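Folding planner learns to say it doesn't know

Pedlow, the small software outfit whose laundry planner has spent most of its life being confidently wrong about cloth, has put out version 4 of the thing. The headline feature is that it now stops and admits it when it has lost track of the fabric.

This is a bigger deal than it sounds. Earlier releases would take hold of a piece of cloth, decide it was holding a corner, and carry on with the rest of the fold whether or not a corner was involved. The output was a sort of parcel. Users on the company's forum took to grading the parcels by shape, and there was a long and quite heated thread on whether one of them counted as a fold at all.

The new release, which went to existing users in August, splits the job in two. One part of the software looks at the cloth and guesses where the grip is: on an edge, on a hem, or somewhere out in the middle where no good will come of it. The other part plans the next move. Between them sits a number, and if the number is too low the planner isn't allowed to go ahead. It asks for another look, or it lets go and tries again.

"We used to have one big model that did everything and was never in doubt," says Irfan Rahman, who looks after the perception side at Pedlow. "It was like working with a certain kind of uncle."

The trouble with cloth, for anyone who has been lucky enough to avoid the subject, is that it won't hold a shape long enough to be measured. A mug is a mug from any side. A knit top can be a sheet, a tube or a lump, and it changes its mind when you touch it. Rigid-object planners get by with a model of the object and a handful of sensible grasps. A cloth planner has to work out what the object is at the moment, and the answer goes stale fast.

Patterns make it worse. The old perception code leaned heavily on colour edges, so it did well with a plain towel on a plain table and poorly with nearly everything people own. Give it small flowers on top of big checks and it would find borders all over the place, most of them belonging to the bedspread. Rahman's group rebuilt that stage around folds and thickness, with colour as a tiebreaker, and then went looking for the busiest fabrics they could find to try it on.
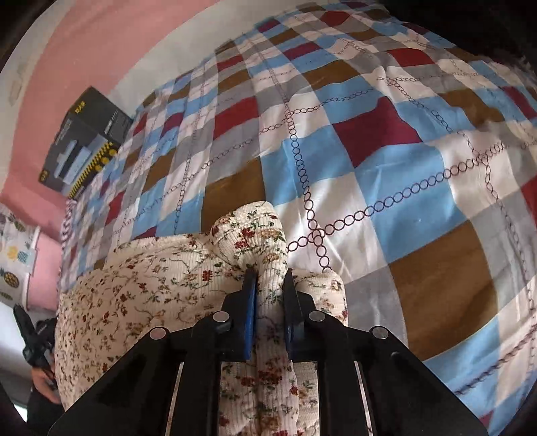
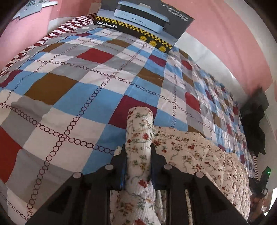
Floral fabric in the gripper
Checked bedspread behind

Both garments and bedding are in the training set, and Rahman says the rolled edge is what gives the planner the most grief. A fold that has been pinched tends to curl, and a curl looks a lot like a hem if you only care about thickness. Version 3 treated every curl as a hem. Version 4 is suspicious of all of them, which has brought its own problems.

Chief among these is dithering. In the first internal build the planner was so worried about curls that it would grip, look, release, and grip again in nearly the same spot. The record was 16 tries on one pillowcase before someone stepped in. The fix was a plain rule that raises the planner's nerve a little with each attempt, so that sooner or later it commits. Rahman describes this as the least scientific part of the release and the one that has made the most difference.

There are tooling changes too. The replay viewer, which most users hated, has been replaced. You can now scrub through a run and see the grip guess, the confidence number and the planned move side by side, with the moments where the planner backed off marked along the bottom. It sounds dull and it is easily the best thing in the update. With the old viewer you had to open three separate windows and line up the times by eye, and one of the windows had a habit of forgetting which run it belonged to.

The labelling tool has been tidied up as well. Labels for a grip used to come from a fixed list, and the list had no entry for "not sure", so people picked whatever was nearest the top. That meant the software had been taught certainty by people who didn't have any. Pedlow went back over almost 900 clips with the new list and changed a good share of them. The company won't say how many, though Rahman did allow that it had been a long winter.

Rosales, which makes a competing planner, takes the opposite view of all this. Its approach is to smooth the cloth flat before doing anything else, on the theory that a flat thing needs very little understanding. There is something to that. It is quicker on sheets, and the code is easier to follow. It also does nothing much for anything with sleeves, and flattening a quilted item is a good way to spend an afternoon. The two camps have been politely rude to each other about it for some time, and the new Pedlow release notes include a short section on sleeves that doesn't mention Rosales by name and doesn't need to.

Anyone upgrading should know a few things first. Configuration files from version 3 will load, but the confidence limit is set to a cautious default and will feel slow. Plan to tune it. The Zindine motion layer is supported from the start this time, while Fadov users will have to wait for a patch, having been told the same thing last time. Old replay files can be opened in the new viewer but will show no confidence track, because none was ever saved. The software simply hadn't considered the possibility.

The backing-off behaviour can be switched off with a single setting, for those who miss the parcels. Rahman would prefer you left it alone. He has, however, kept the setting in, after one long-standing user wrote to say that their whole demo depended on it never stopping, and that a bad fold in front of visitors was far better than a machine standing there having a think.

Next on the list is working with two grippers at once, where each side will have its own opinion of where it is holding the cloth and the planner will need to settle the argument. Early results are mixed. In one test the left side was sure it had a hem, the right side was sure it had the same hem, and the planner, offered two confident answers, believed them both. Pedlow has given no date for that release.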